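Sorting as you go: my term project on small-parts storage
Design and Technology, final report

I picked this topic because our school workshop in Cesley drives me up the wall. You need one screw, you open the big drawer, and ten minutes later you're still digging (and you've found three dead pens). So my question was pretty simple: does it matter what colour and shape of container you keep little parts in?
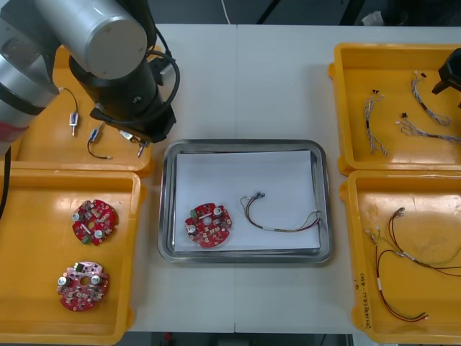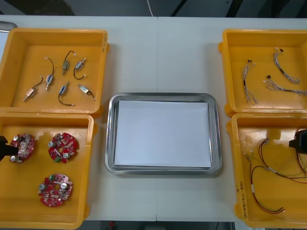
Figures 1 and 2. Yellow plastic trays on a white table, with a stainless steel tray in the middle.

I tested three setups: the drawer we already have, a set of deep grey tubs, and shallow yellow trays. My family helped, plus some kids from the Edier homework club, and between them they did 138 timed searches. Each person got a card with a part on it and had to find it while I ran the stopwatch. I used 242 parts in total, mostly screws, washers and springs left over from old Nivolen kits.

The drawer lost, no surprise! What I didn't expect was how bad the deep tubs were. Everything slides to the bottom and you end up tipping the whole lot out. The shallow trays were the quickest in nearly every round, and people said the darker bits were easier to spot against the bright colour. My grandma liked the grey tubs best because they looked tidy, so I put that in the comments table.

Some things went wrong. I mixed up two cards in the first round and had to throw those times out. I also did half the testing after 4 pm in November, when the light in our garage is awful, and that probably made the grey tubs look worse than they are. If I did it again I'd use the same lamp every time.

Cost was the other part of my project. I had a budget of $100 and spent most of it on trays and labels at Nomura, the hardware place near the rink. Labels were the sneaky expense. I'd buy plain masking tape next time and write on it with a marker.

My times for every round are in the appendix, with the sketch for the new workshop shelf on the page after.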